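Ticket 167: Two-arm bagging cell, right arm drops grip during bag-opening step
Site: Gorkport
Cell: Gista
Opened by: Marianna Pawlak
Priority: Normal
Status: Closed, with follow-up

Problem as reported

The cell runs the fruit packing task. Both arms take hold of the plastic bag, pull it open, and then one arm moves the fruit from the red plate into the bag while the other stays near the opening. Since the cable change in May the right gripper has been letting go of the bag partway through the pull. No error shows on the controller. The left arm keeps its hold and the bag falls over toward the back wall.

It does not happen on every run. Marianna got 13 drops in one morning and then none until after lunch. Restarting the control program clears it for a while.

First checks

Power supply to both arms read normal at the terminals. Joint temperatures were fine. Swapped in a new bag in case the old one had gone slick from handling. No change.

Ran the bag pull by itself at half speed and watched a wrist view.
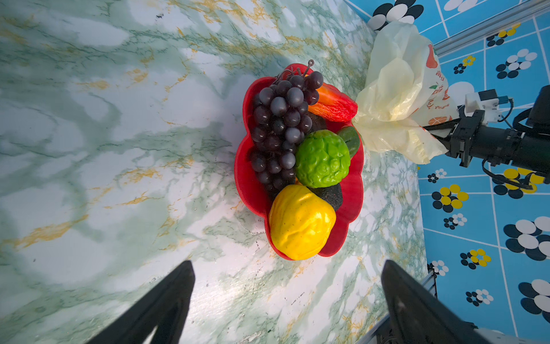 At half speed the grip held every time. At full speed it let go again on the third try. The commanded finger position in the log stayed flat through the drop, but the measured position opened by a few counts just before the bag slipped. So the command was good and the finger was moving on its own.

Next, checked gripper current. The limit on the right gripper was set to 400. The left one was set higher. Marianna thinks the right one went back to its default when the motor was re-registered after the cable change. Nothing in the notes from that job mentions the limit either way.

Steps taken

1. Stopped the program, put both arms in rest position, and switched off motor power at the box. Wait for the joints to settle before reaching in. The arms sag when power goes.

2. Checked the right wrist cable from the gripper back to the shoulder. One tie was pulled tight enough to tug on the connector when the forearm rolled. Cut it and put on a new one with some slack. Rolled the wrist by hand through its full travel and the connector stayed put.

3. Set the right gripper current limit to match the left. Saved it to the motor, powered down, powered up, and read it back. The value held.

4. Ran the zero routine on both grippers with the fingers fully closed and nothing between them. The right one was off by 3 counts. Saved the new zero.

5. Ran the bag pull at full speed with both arms and the full plate in place. Watch that both grippers have the bag by the side and not by the printed front, or it folds shut when they spread.
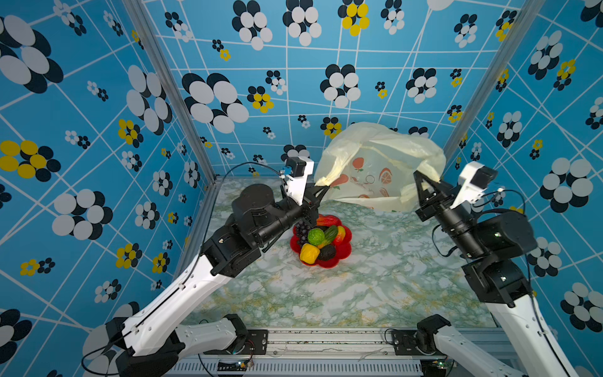
6. Ran the whole packing task from start to finish. Leave the plate where the task file expects it. If it has been bumped, line it up before starting and do not correct it while the arms are live.

7. Watched the right arm at the plate with the new current limit. The concern was that a stronger grip would mark the grapes or push the plate along the table. Marianna had her hand on the stop button for the first few picks and did not need it.
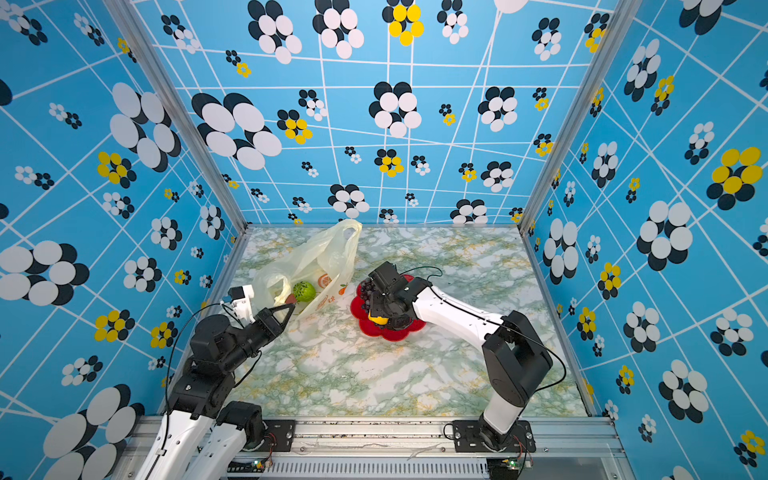
8. Tightened the base mount bolts on both arms. The right one took a quarter turn. The left was already tight. Tighten in a cross pattern and check the arm is still square to the front rail afterward.

Result

The bag pull was run through the afternoon at full speed with no drops. The measured finger position now stays with the command all the way through. The log is saved with this ticket under the Gidex folder.

It is not clear which of the two faults was the main one. The tight cable tie could explain why it came and went, and the low limit could explain why half speed was fine. Both were fixed in the same session, so they were not tested apart.

Comment added by Marianna Pawlak, 4:40 p.m.

One more thing came up while I was doing the last wrist view check. The picks are good when the fingers come in straight over the plate, but the approach is a little low for the fruit at the near side. I raised the approach height in the task file and kept the old file next to it with the same name plus "old". Please don't delete it until the Kołodziej fixture job is done, as that job still reads from it.

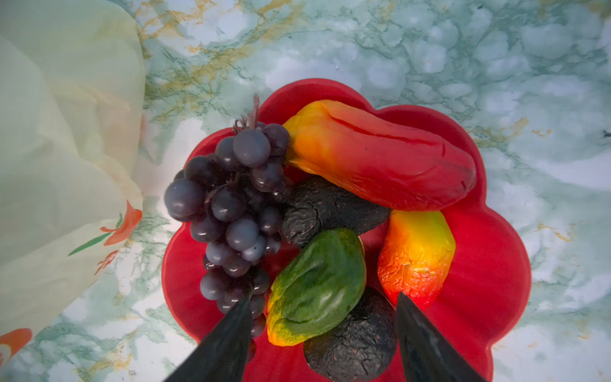

Page 3

Follow-up

Add the gripper current limit to the cable change checklist, with a line for reading the value back after a power cycle. Marianna to do.

Order more of the short cable ties. The long ones are getting cut down with side cutters and the ends are sharp.

Check the left wrist cable for the same problem at the next service. It was looked at from outside only and not rolled through its travel.

If the drop comes back, reopen this ticket and do not start a new one. Save the log before restarting the program. The restart writes over it.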